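Kostbridge library lends out everything except, for now, the ladder

September 16, 2020

Kostbridge Public Library has added 60 household items to its lending shelves, and residents who had managed perfectly well without a carpet cleaner are now on a waiting list for one.

The new collection opened last Wednesday in the old periodicals room. Anyone with a library card may borrow up to 3 things at a time for a week, including a cake stand, a post-hole digger, a sewing machine and a fondue set that has so far stayed exactly where it was put. The town paid for the lot with a $2,000 grant left over from a summer reading program that went online in August and turned out to need very few folding chairs.

Pickup is at the side door on Imgate Street. Borrowers reserve by phone or on the website, wait in the parking lot and are handed their item by a masked librarian who will not, the notice says, demonstrate it.

Returned items sit for three days before going out again. This is the same rule the library uses for books, although books do not generally come back with sawdust in them.

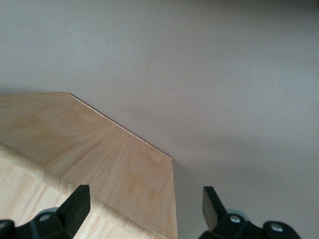 The tools have been the quickest to leave. Both cordless drills were gone on the first morning, along with the only level, and the library has asked patrons to remember that a drill borrowed for one shelf is meant to come home after one shelf. Late fees are $1 a day. There is no fee for a crooked shelf.

The extension ladder is another matter. It was listed in the catalog for an afternoon, reserved 15 times and then withdrawn while the town's insurer thinks it over. The catalog entry remains, marked "in processing," a phrase that longtime patrons will recognize from the new mysteries.

Donations are welcome if they are clean, working and complete. The library has already turned down several bread machines without paddles and would like it known that it has enough waffle irons.

Side door pickup runs from noon to 6 p.m. Monday through Saturday. The carpet cleaner is booked through Thanksgiving – the fondue set is available today.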